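16th October
Adeel Bangash

Besedari hall – PA prep for the Ditent show, second bench session
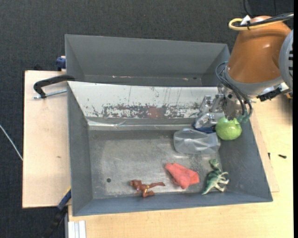

Karker wants the monitors louder than last time, and says the June gig was all kick and no vocal from where the drummer sits. Fair. Looked back at my own notes from June and I'd written "wedges fine". They were fine at the desk. Didn't walk up on stage once. Do that this time, before doors.

Amps. Rack 2 still tripping the protect light on channel B. Swapped speakon leads, same. Swapped inputs A/B, fault stays on B, so it's the amp and not the feed. Lid off: one fan connector half out of its header. Pushed home, ran pink noise for 9 minutes, no light. Not calling it fixed. Will leave it on the drum fill where we can live without it, and carry the spare.

Wedges. Four out of the store. One has the horn diaphragm gone scratchy above 2000 Hz, you only hear it on a sung "s". Have taken it out and put a sticker on the grille. Please don't put it back in the pile like last time.

Ring-out on vocal mic, lead position, wedge straight on:
- first howl at 500, narrow, pulled 4 dB
- second at 2000, wider, pulled 3
- low bloom at 155, more of a hum than a howl. High pass up a bit and it went away
After that got a good bit more level before it took off. Didn't chase the fourth one, started to sound like a telephone. Moved the wedge off axis instead and that bought more than the last two cuts put together. Should of started there.

Güler are first on, two synths and a singer, tracks off a laptop. They sent a stage plot with no channel list. Guessing:
1-2 synth A stereo
3-4 synth B stereo
5-6 tracks
7 click (NOT to the house!!)
8 lead vox
9 spare vox
Need to ask wether the click comes on its own output or is panned hard right against the tracks. If it's panned we lose stereo tracks and 5-6 turns into mono plus click. Sent a message, no reply yet.

Ditent: full band, mics as June except guitar two now goes direct. Bring two extra DIs, the active ones, fresh batteries. The bass DI has a ground lift switch that crackles when touched – leave it lifted and tape over it.

Subs. Tried them both together at center instead of split left and right. Much more even along the bar side, no more dead strip down the middle. Stage gets a bit more rumble behind it. Karker listened from the back and prefers it. Me too mostly. Keep crossover where it is for now, delay on the tops not checked, do it with the proper mic and not by ear like today.

Power: we're on two circuits and the lights are sharing one of them. Heard the dimmer buzz in channel 8 when they brought the ambers up. Moved desk and stage rack to the other circuit, buzz mostly gone. Dimmer rack and our multicore still run down the same wall, so swing the multi to the other side on the day. Need the longer one for that, it's in the van under the stands.

To do
- longer multi out of van, check every line
- order diaphragm
- label rack 2 ch B SUSPECT
- Güler channel list, chase again
- more black tape, we have half a roll
- print desk layout, last one got beer on it

Desk file saved as besedari_v2. v1 has the old monitor EQ in it, don't load v1.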